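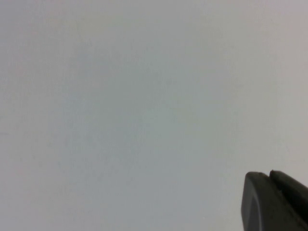 Wrist view, gripper at lower right, nothing held.

Pre-run checks, Villow arm, Friday

Fingertips: OK. Small light speck near the line between them. I'm leaving it alone for now.
View clear of clutter: OK — plain pale gray and nothing else!
E-stop: pressed it twice, fine both times.
Cable slack: a bit tight at the elbow, so I re-clipped it.
Speed cap: 300, same as the Prellell baseline (please don't touch this one, I want the two runs to match).
Episodes logged: 2100 of 3000.
Blank-view test: still to do, 24 trials after lunch.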